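Workplace Talk > Automation and your job
Thread: The checker came for our render review desk (long, sorry)

threadbare_mitten
Feb 10, 2022

Hello all, longtime reader, and I post maybe twice a year, so bear with me while I get to the point. I work on the review desk at Fivholm. We look at simulated rooms where a robot arm is practicing household jobs, and we mark what's wrong with them before the Borau team uses them for training. Doors that swing through a wall, things sunk into a cushion, a gripper that has passed clean through a table. I came to it from proofreading seed catalogs and it suits me down to the ground. You get a big mug of tea and a pile of rooms and off you go.

Since September we've had Zillon, which is an automatic checker. It goes through every batch first and passes or fails the rooms on its own, and only the ones it isn't sure of come to us. There used to be four of us on the desk and now there are two. The other two weren't let go, I want to be fair about that, they moved over to building rooms in Kuo and one of them loves it. But the day feels very different. I used to see a whole apartment from every side, easy ones and hard ones mixed together, and the easy ones were a kind of rest. Now I get 57 odd ones in a row and go home with my eyes crossed.

My lead says this is the good version of automation, because the dull part went away. I go back and forth. I think the dull part was doing something for me and I can't quite explain what. These came up at work, by the way, so you can see what I spend my days squinting at: 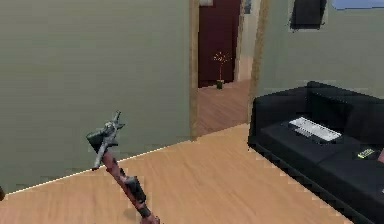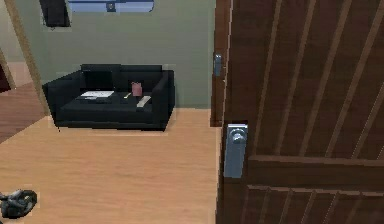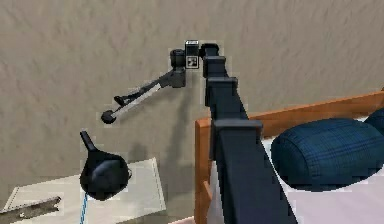
Apartment renders: arm by the sofa, doorway, arm near the bed.

Zillon sent the last one to us and passed the other two. I'd have wanted to see all three, if only to get my bearings in the place. Has anyone else been through this, where the machine takes the easy half and you keep the rest? Did you get used to it?

---

gravel_and_gravy

I sort returns at a parts warehouse so it's a different world, but yes, exactly this. The scanner line takes every box that's the right shape and we get the ones that leak. My advice is to ask for a few easy ones back on purpose. Ours agreed to let every tenth box through to us no matter what, and they sold it upstairs as a check on the scanner (it is one, too, we've caught plenty). It made a bigger difference to my mood than the new chairs did!

---

plinth

I'm going to disagree a little, and I hope it comes across as friendly. I did image review for years before anything like Zillon existed and I would have kissed the person who took the easy ones away. By three in the afternoon I was passing everything. You say the easy rooms were a rest, but I suspect some of them were rests during which you missed things. I certainly missed things.

Also, the bedroom one is a good catch by the checker. That black pan or pot or whatever it is looks to be hanging in the air with a blue cord coming off the bottom of it, and there's a long serrated blade lying on the white thing underneath. I'd want a person to look at that as well.

---

threadbare_mitten

No offense taken, plinth, and you may well be right about the afternoons. I agree it should have come to us. What bothers me is how I'm supposed to judge it. When I had the whole set I'd have seen the same corner a dozen times and I'd know whether the pot always sits like that. Now it arrives by itself with a flag on it, and I end up asking the Kuo builders, who are busy, and who are starting to sigh when they see my name.

---

oatcake_overtime

I'm on the builder side at another company and I promise the sighing is mostly about the ticket system. We'd much sooner be asked. Sometimes a thing is placed in midair because that's where the exercise starts and sometimes somebody typed the wrong height, and you can't tell which from one still. Could you get the neighboring frames attached to each flag? It was a small change at our place, and our reviewers stopped feeling like they'd been dropped in by parachute.

Question about the doorway one: would you have passed it? I keep looking at the open laptop on the sofa with the white paper or whatever it is under it. Seems fine to me, but I don't do this for a living.

---

threadbare_mitten

I'd have passed it, yes. I'd have spent a minute wondering about the curved gray thing down in the corner by the floor, and then I'd have passed it. That minute is probably what Zillon saves the company, and I see why they like it. I did enjoy those minutes, though.

Neighboring frames is a lovely idea and I'm going to ask. I'll ask about the every-tenth thing too.

---

plinth

Ask for both at once — they'll feel generous giving you one.

---

hush_puppy_hal

Coming at this from payroll, where we had our own version. The part I'd watch is how they count your output. When the software took our simple cases they kept the old daily target, and for three months we all looked terrible on paper because every case left was a beast. If your target was set back when half the pile was easy, get it changed in writing before your review comes around. Be nice about it, but do it soon.

---

gravel_and_gravy

Seconding this so hard. We had the same trouble with the leaky boxes.

---

threadbare_mitten

Oh dear. I just went and looked, and the target is the old one. Neither of us on the desk had thought about it. We've asked our lead for half an hour this week and I'll bring the list: frames, a share of the plain rooms, and the number. I still don't know that I'll ever like the job the way I used to, but I'd miss the rooms if I left. I've gotten fond of that black sofa.

---

oatcake_overtime

Let us know what they say about the frames. If they tell you it's too much storage, come back here and I'll write out how ours is set up.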